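From: Greer Buchanan
To: teleop list
Subject: Re: [teleop] Memory swap task, demos so far

Itziar Casado wrote:

> We're thinking of doing the memory swap at Sollcombe as well, so that
> the two sites have at least one task in common. Before we start, can
> you say how you've been giving the demonstrations? I saw 100 mentioned
> in the August notes but not whether those were by hand or over the
> link. Also, does the operator work from the wrist view only, or do you
> let them look at the bench?
>
> And do you tidy the cables first? Ours are all old office towers and
> they are a mess inside.
>
> Itziar

Hi Itziar,

The 100 in the notes were all over the link. We did try guiding the arms by hand at the start, and kept 8 of those, but I wouldn't mix them in. When you push the arm yourself you end up leaning over the case and your own hands get into the wrist view, and the policy then sees something it will never see when it runs alone. Moving by hand is still handy for finding out where the arm can and can't reach. I'd spend a morning on that and throw the recordings away.

For the link we use the Derell handles, one per arm. The force feedback is set quite low. New operators ask for more of it, then find it tiring and ask for less. Whatever you pick, write it down and leave it alone for the whole set. We changed it halfway through an earlier task and the two halves look like different people did them.

On the view: wrist cameras only, with the bench screened off. It's slower to learn, but if the operator can glance across at the real thing they start making moves that the cameras give no grounds for. You can see it in playback, where the gripper goes straight to a latch that was out of sight at the time.

One demonstration is one stick of memory out and back in. Start with the gripper clear of the case. Open the latch at one end, then the other, lift the stick straight up, hold it, put it back, press until both latches close. If a latch doesn't close, press again and keep the recording. If the stick is dropped inside the case, stop and mark it as failed. Please don't delete the failed ones, Sasaki wants them for the scoring side.

As for cables, no, we don't tidy them. I did for the first few and regretted it, as the policy was fine on neat machines and useless on the rest.

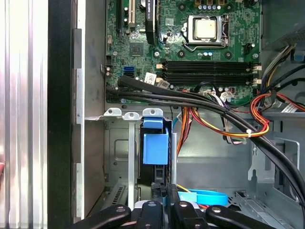 What we do ask is that the operator goes over the cables where possible and doesn't shove through them. If a bundle really is lying across a slot, move it as part of the demonstration, slowly, and let go of it fully before going for the latch. Half holding a cable with one finger while reaching with another looks clever but it doesn't learn well.

Lighting matters more than I expected. The heat spreader on the processor and the bare metal of the case both throw glare back at the camera when the lamp is overhead. We moved ours to one side at Dretitstead and it was much better. Small white latches are easy enough to find against dark slots, but only if they aren't washed out.

Practical things for your end: take the machines off the mains and let them stand before anyone puts a gripper in. Use memory you don't mind breaking. We've lost 2 sticks and one slot so far, all from pressing at an angle. Change operators every half hour or so if you have enough people. We have 4 trained now and the quality drops noticeably when one person does a whole afternoon.

If you send me your handle settings before you begin I'll check them against ours. I can put our operator sheet in the shared folder too, it needs a page rewriting first.

Greer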